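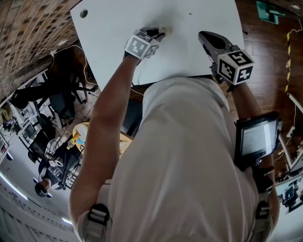 Speaker notes - Selecting candidates in small local parties
Damir Kadrić, 19 Nov 2024
Slot is 30 minutes including questions. Slides numbered as in the shared deck.

Slide 1. Title
Introduce self. Constitution secretary of the Multby branch for two selection rounds. Hülya Güler chairs the session and will take questions at the end, so hold any that come during the first half.
Say at the start that the talk covers internal selection only. Election law on nomination papers is a separate subject and the afternoon session deals with it.

Slide 2. Where the rules sit
Three levels: national constitution, regional standing orders, branch bylaws. Where they conflict, the higher one applies. Most disputes come from bylaws that were copied from an older version of the standing orders and never updated.
Ask the room who has read their own bylaws this year. Wait for hands. Move on whatever the answer.

Slide 3. The Multby case
Background: branch of 800 members, one ward seat to fill, 5 applicants. The bylaws said a member could vote if "in good standing". They did not say on which date.
Two applicants had brought in new members during the summer. The membership list used for the hustings differed from the list used for the ballot. The complaint was lodged before the count, so the ballot box was sealed and kept at the regional office.
Do not name the applicants. One of them is still on the council.

Slide 4. Freeze date
Main point of the talk. A freeze date is the day on which the list of voters is fixed. It should be written into the timetable and published before applications open.
Multby now uses a freeze date 3 months before the ballot. Lundex uses the day on which the vacancy is declared. Both work. The Lundex rule is harder to game, but it shuts out people who join for ordinary reasons once a contest is in the news.
Arrears: decide whether a member who pays late is restored to the list. Multby says no after the freeze date. Write this down as a separate clause.

Slide 5. Shortlisting
The panel should have an odd number of people, drawn from outside the ward if the branch is large enough. Members of the panel declare any family or work link with an applicant. The declaration goes in the minutes.
Scoring sheets are kept until the appeal period ends. At Kilier the sheets had been thrown away and the appeal panel had no record to test the complaint against. It ordered the whole shortlist to be redrawn.
Reasons for rejection go to the applicant in writing. Two or three sentences are enough.

Slide 6. Postponement
Who can stop a ballot? In many bylaws this is blank. The regional office will usually say that it can, and the branch will usually say that it cannot.
Suggested wording, read out slowly:
"The regional officer may postpone a selection ballot once, for not more than 28 days, by written notice stating the ground for postponement and the new date."
Point to the word "once". An open-ended postponement tends to become an imposed candidate, and members treat it as one even when it was not meant that way.
If time is short, skip the Theodorakopoulos ruling and refer people to the handout. If there is time: the ruling found that the notice was valid but the ground was not, because the complaint it relied on had already been withdrawn. The ballot went ahead on the old list.

Slide 7. Count and appeal
Count in the presence of the applicants or one named agent each. Record spoilt papers by type. Announce the figures as well as the name of the winner.
Appeal period: seven days from the announcement. Appeals on procedure only. State in the bylaws who hears them, and check that none of those people sat on the shortlisting panel. In a branch with fewer than 500 members this may mean asking a neighbouring branch for help - agree that in advance.

Slide 8. Actions for branches
Check the date on your copy of the standing orders.
Add a freeze date and an arrears clause.
Add the postponement clause or your own version of it.
Name the appeal body.
Bylaw changes for the next round must reach the regional office by the end of December.

Questions
Likely one: online voting. Answer: allowed under the standing orders, but the same list must be used for postal and online votes. Hülya has the wording.
Likely two: can a postponed ballot accept new applicants? Answer: no, unless an applicant has withdrawn and only one is left.
Handouts are on the table by the door. Collect the spare copies afterwards.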